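The cloth-folding table at Testunness is back up and running, and I've spent most of the week under it

Posted by Theresia Trummer, 15 July 2025

Hello again from the workshop! A few of you have been asking why the folding table went quiet, so this is a quick update on what was wrong with the two arms and what we've done to get them going again.

It started with the left arm. Every so often it would come in a little short when reaching for a cloth, and pinch nothing but air. Rosário Carvalho spotted it first and blamed the gripper (he always blames the gripper), so we took that apart, cleaned the fingers, put it back together and got exactly the same thing. The real culprit was the base clamp, which had worked itself slack enough for the whole arm to creep a few millimetres over a long day. Tightened up, marked with a paint pen so we can see if it moves again, job done.

While we had everything stopped we went over the cables too. The one that comes off the left arm and runs down over the wooden side panel now has a bit more slack in it, as it used to pull tight whenever the elbow went right back. Mechthild Auer then re-taught the home positions on both sides, which is slow, fiddly work, and I mostly made the tea.

Then came the fun bit – cloths! We keep a mixed pile for trying things out, with blue, grey, yellow-orange and lime green ones, some in the shallow teal bin and the rest out on the black table top. The thick, crumply ones are the best test, because a gripper that's even slightly out of line will slide off a fold.

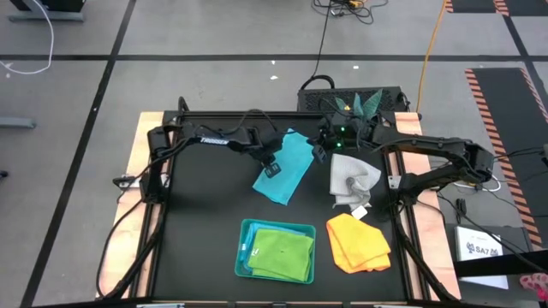 What happens next

We ran 50 pick-ups on each arm after the repair and the left one missed only once, on a cloth tag, of all things. The right arm missed 6, so that's the one getting the attention now. Hsin-yi Yen thinks its fingertip pads are worn, and new ones are on order from Danzer.

From now on the clamps get checked every morning before the arms are switched on, and there's a sheet by the door to sign. If you're booked on the table, please don't lean on the side rails when you're reaching across for a cloth. I know it's tempting – I do it myself!

The table is open for bookings again, mornings only until the pads turn up. Engelbert Zaugg has the list, so have a word with him if you lost your slot and he'll squeeze you in.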